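Controller, Konsole und Spielesammlung sauber halten
Haushaltstipps von Gwendolyn Nguyen-Tran
Zuletzt überarbeitet: 21.09.2022

Wer bei uns zum Spieleabend kommt, bekommt zuerst etwas zu knabbern in die Hand und dann einen Controller, und in dieser Reihenfolge liegt schon das ganze Problem. Chips, Salzstangen, klebrige Limonade, dazu Kinderhände, die vorher im Sandkasten waren – irgendwann hakt die A-Taste, der Stick knirscht, und die Partie muss warten, bis jemand in der Schublade ein Gerät gefunden hat, das noch mitmacht. Ich habe über die Jahre einiges ausprobiert, manches davon war ziemlicher Unfug, und was sich bei uns gehalten hat, schreibe ich hier einmal zusammen.

Was Sie im Haus haben sollten

Viel braucht es wirklich nicht! Zwei, drei Mikrofasertücher, ein paar Wattestäbchen, eine ausgediente weiche Zahnbürste, hölzerne Zahnstocher und eine kleine Flasche Isopropanol. Bei den Tüchern nehme ich gern die dickeren mit 400 Gramm pro Quadratmeter, meine sind von Skinis und haben schon unzählige Wäschen hinter sich. Bitte ohne Weichspüler waschen, sonst schmieren sie nur noch. Beim Isopropanol greife ich zu dem mit mindestens 90 Prozent, das verfliegt schnell und lässt kaum Wasser zurück. Fenster auf, Kerzen aus, und die Flasche wieder zuschrauben, bevor man sich in die Arbeit vertieft (ich spreche aus Erfahrung, der Wohnzimmertisch hat seitdem eine matte Stelle).

Glasreiniger, Scheuermilch und Nagellackentferner bleiben im Schrank. Letzterer greift viele Kunststoffe an, und dann ist die schöne glänzende Schale für immer stumpf.

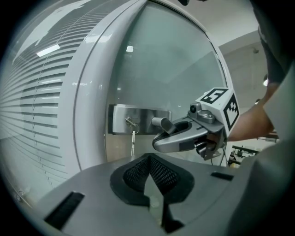 Mit Küchenkrepp wäre ich übrigens auch vorsichtig. Auf dem Gehäuse mag es angehen, auf durchsichtigem Kunststoff und auf Displays gibt es feine Kratzer, die man erst bei schräg einfallendem Licht bemerkt und sich dann jedes Mal wieder darüber ärgert.

Controller gründlich reinigen

1. Controller ausschalten, Kabel abziehen, und wenn Batterien darin sind, diese herausnehmen. Schauen Sie bei der Gelegenheit gleich auf die Kontakte im Batteriefach.

2. Groben Schmutz trocken entfernen. Mit der Zahnbürste rund um die Sticks und die Schultertasten bürsten, dabei den Controller mit der Vorderseite nach unten halten, damit die Krümel herausfallen und nicht weiter hineinwandern.

3. Mit dem Zahnstocher die Gehäusenaht entlangfahren. Was sich da ansammelt, ist eine graue, speckige Masse, über deren Herkunft man lieber nicht nachdenkt. Keine Nadel und kein Messer nehmen, die rutschen ab.

4. Ein Tuch leicht anfeuchten, einen Tropfen Spülmittel dazu, gut auswringen und das Gehäuse abwischen. Danach mit einem zweiten, trockenen Tuch nachgehen.

5. Klebrige Tasten mit einem Wattestäbchen und wenig Isopropanol am Rand umrunden und die Taste dabei immer wieder drücken. Meistens muss man das zwei- oder dreimal wiederholen. An gummierten Griffflächen erst an einer versteckten Stelle probieren.

6. Alles offen liegen lassen, am besten über Nacht, und erst dann wieder einschalten.

Den Föhn lassen Sie bitte weg, auch wenn es eilt. Mein Mann hat damit einmal die Gummikappe eines Sticks verformt, und es war natürlich der Controller, den alle haben wollten.

Wenn der Stick von allein wandert

Manchmal läuft die Spielfigur einfach los, obwohl man den Daumen gar nicht am Stick hat. Zuerst lohnt sich der Weg in die Einstellungen der Konsole, dort gibt es oft eine Kalibrierung. Hilft die nicht, kann eine Reinigung am Fuß des Sticks etwas bringen, sofern nur Staub die Ursache ist. Bei abgenutzter Mechanik hilft kein Putzen mehr, da muss ein neues Stickmodul hinein oder das Gerät zur Reparatur. Omid Alipour, der bei Kazemi lange an der Werkbank gestanden hat, rät dazu, vor dem Aufschrauben nachzusehen, ob noch Garantie besteht. Klingt selbstverständlich, ich hätte es trotzdem fast vergessen.

Alte Spielmodule und Discs

Bei Modulen haben viele von uns früher kräftig hineingepustet, und dann lief das Spiel angeblich. Lassen Sie es lieber bleiben, mit der Atemluft kommt Feuchtigkeit an die Kontakte. Ein Wattestäbchen mit Isopropanol, sanft über die Kontaktleiste gezogen, dann ein trockenes hinterher, und so lange wiederholen, bis die Watte sauber bleibt. In einem Bastelheft stand einmal der Rat, oxidierte Kontakte mit Schleifpapier der Körnung 1000 zu behandeln. Davon würde ich die Finger lassen! Die dünne Beschichtung ist schnell herunter, und danach wird es schlimmer als vorher.

Discs wischt man von der Mitte gerade nach außen, nie im Kreis. Fingerabdrücke gehen mit einem feuchten Tuch ab, bei Zuckerwasser nehme ich lauwarmes Wasser mit einem Spritzer Spülmittel und tupfe anschließend trocken. 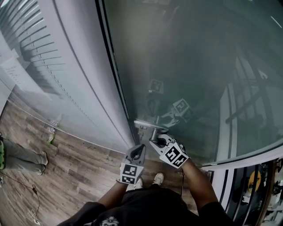

Staub in der Konsole

Wird der Lüfter lauter, sitzt meist Staub im Gitter. Konsole ausschalten, Stecker ziehen, abkühlen lassen und die Schlitze mit einem weichen Pinsel abkehren, während die Staubsaugerdüse mit etwas Abstand daneben gehalten wird. Ich mache das im Frühjahr, meistens im März, wenn ohnehin die Regale ausgeräumt sind, und im Herbst noch einmal. Und lassen Sie hinter dem Gerät Platz. Unsere Konsole stand jahrelang in einem Fach von 11 Zentimetern Höhe mit geschlossener Rückwand, das hat ihr im Sommer gar nicht gutgetan.

Kabel und Kleinkram

Kabel lege ich in lockeren Schlaufen zusammen und halte sie mit Klettband, nie stramm um den Controller gewickelt, sonst brechen sie gern direkt am Stecker. Für den Rest hat sich eine flache Kiste mit Deckel bewährt, unsere ist von Baltden und passt unter das Sofa. Ein Streifen Malerkrepp an jedem Netzteil, beschriftet mit dem Namen des Geräts, erspart das große Rätselraten an Weihnachten. Die kleinen Beutel mit Trockenmittel aus Schuhkartons lege ich zu den Modulen, außer Reichweite der Kinder.

Batterien kommen heraus, wenn ein Controller länger nicht gebraucht wird. Geräte mit festem Akku lagere ich halb geladen und hänge sie alle paar Monate ans Kabel.

Und die Chips gibt es bei uns inzwischen in Schälchen mit Zange. Die Gäste haben anfangs gelacht, mittlerweile verlangt meine Schwägerin auch bei sich zu Hause danach.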